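Falling Asleep to The Doolan Line (and Staying Up for It Too)

I've now listened to 37 episodes of The Doolan Line in a row, mostly in the kitchen, and I have opinions.

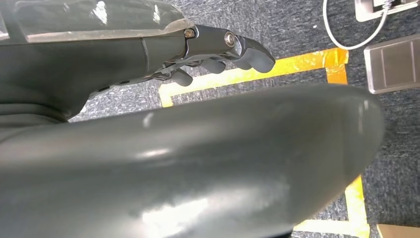
So if you don't know the show, it's an old detective serial from the fifties, half an hour a week, about a night operator at a telephone exchange in a made-up harbor town called Trurstead. Her name is Vera Doolan and she hears things. That's the whole setup! Somebody calls, somebody hangs up too fast, and Vera plugs in a cord and starts asking questions she has no business asking. She almost never leaves her chair in the first season. When she finally does, in "The Party on Line Six," you hear her shoes on the stairs for what feels like a full minute and I got goosebumps (I was peeling carrots).

I came to it through my friend Qianru Lü, who collects old radio shows the way other people collect mugs. She gave me a folder with 100 episodes in it and told me to skip the first four. I didn't skip the first four. She was right, they're pretty rough. The actor playing the police sergeant keeps stepping on everyone's lines, and the organ is so loud in "A Nickel for the Widow" that you lose the name of the killer. I played it back three times. I still think it was the dentist, but Qianru says it was the dentist's brother.

Things pick up with episode five, and I'm pretty sure that's down to the sound effects. There's a long scene in a fish warehouse where two men are talking and you can hear ice being shoveled the whole time, and then the shoveling stops. No music, no scream. I had to put the knife down.

The sponsor was a cough drop called Omitz, and oh boy do you hear about Omitz. The announcer works them into the plot. Vera has a tickle in her throat at least every other week, and in one Christmas episode a burglar leaves a tin behind and it's treated as a real clue. I looked forward to the ads by the end, which probably says something about my January.

A few that I'd start with:

"The Party on Line Six," for the stairs.

"Bustosov Calls Collect," where a retired circus strongman phones the exchange every night at 2:20 and won't say why. Best guest part in the run, and the accent is terrible in a way I enjoyed.

"Room 918," which is all one phone call. Vera keeps a frightened hotel guest talking for the entire half hour. There's a bad patch of static around the middle on my copy and I sort of hope it never gets cleaned up.

"The Quiet Subscriber," only if you've heard a good bunch of the others first, since it brings back people from all over.

Kristof Timmermans wrote to me after my last post to ask if the second Vera is any good. (They changed actresses partway through, no explanation, one Tuesday she just has a lower voice.) I'm 20 episodes into her and I like her fine. She's drier, and she gets better jokes. But the first one had this little breath before she said "Trurstead exchange," like she was putting down a sandwich, and I miss it.

Next up is the two-parter with the ferry. Kristof, no spoilers please!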